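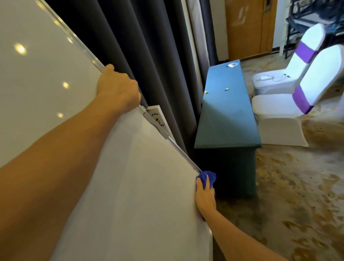
Whiteboard, blue cloth.

Renumbering the notes
May 6, 2022

I have kept work notes on index cards since before I moved to Honby, and for most of that time the numbering has been a plain running count. Card 1, card 2, and so on up to 662. The number says when a card was written relative to the others and nothing else. For finding things I relied on a separate subject index at the front of the first drawer, handwritten, with card numbers against each heading.

The weak point is the index. A heading such as "pumps" starts with four or five numbers against it and ends up with two full lines. At that stage you are pulling thirty cards to find one. Splitting the heading means going back through every card it lists, and I put that off for years.

I looked at three replacements.

Decimal classes. Each card gets a subject number with a point, such as 4.12, and new material goes in at the end of its class. Easy to browse. It fails when a card belongs to two classes, and mine often do: a note on the pressure switch at the Dunne plant is both a pump note and a controls note. You either write it twice or choose one and forget which.

Branching numbers. Card 57 is followed by 57a, which is followed by 57a1, and a new thought can be put in behind any existing card. I tried this on one drawer. It works well for writing that builds on itself. My notes are mostly settings, part numbers and faults, and they don't build on each other very much. After a fortnight I had long strings of letters and digits that I kept copying down wrongly.

Date numbers. Year, month, day, then a serial for the day. Never runs out, never needs a master list, and can be matched against invoices and site diaries. It tells you nothing about the subject, so the index is still needed.

I have gone with dates and moved the index to a text file. One line per card: number, two or three keywords, site. The search function in any editor does the rest. Heading splits no longer matter, as a keyword can be added to a line without touching the card.

Rules I have settled on so far:

Keywords are singular and lower case. "pump", never "Pumps".
The site is always the last word on the line.
The old number stays on the card in the top right corner, struck through once so that it can still be read.
A card that corrects another one carries the other's number on its first line, and the earlier card is marked to match.

The labels are done on a Zeveck label printer, the small one with the 12 mm tape. The tape sticks well to card but lifts at the ends if the card is bent, so I now trim it 2 mm short of the edge. The cards are Nakier, the heavier ruled sort. The thinner ones curl in the drawer.

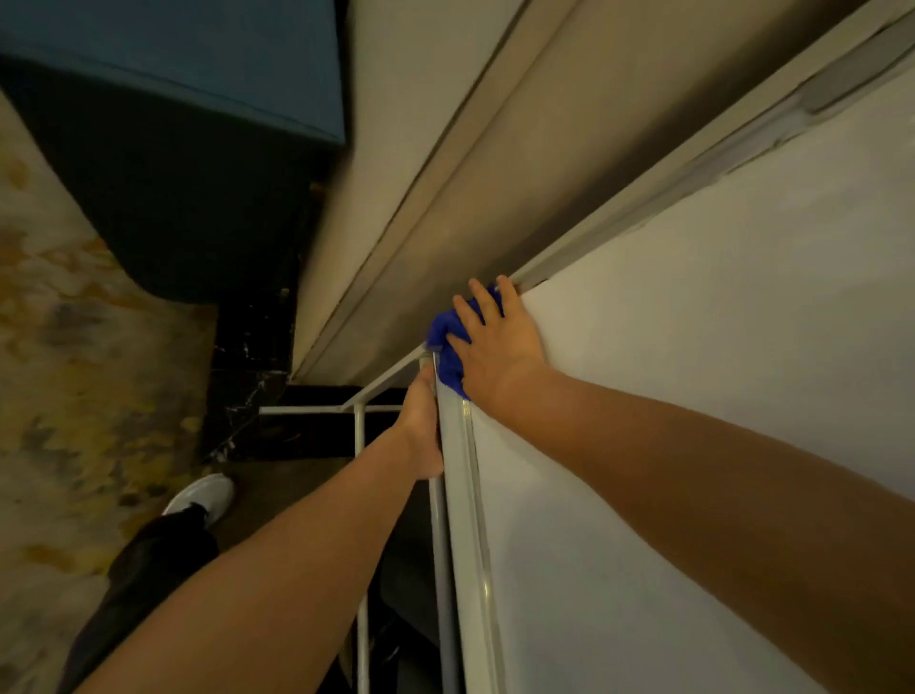 So far 543 cards have been redated. Those were the easy ones, with a date already written somewhere on them. The rest have to be placed by what is on them, and for that the running numbers are useful after all. If card 301 is undated but 300 and 302 both fall in the same May, then 301 does too. Where only the month can be fixed I use 00 for the day, which sorts ahead of the dated cards and is easy to pick out later.

The index file is currently a little over 30 kilobytes. I back it up with everything else and print it out when it has changed enough to be worth the paper. The printed copy lives in the first drawer where the handwritten index used to be.

The drawers hold 2000 cards between them at this weight, so space is not a concern for a while. The next job is the box of site notebooks, which were never numbered at all. I intend to give each notebook one index line and leave the pages alone.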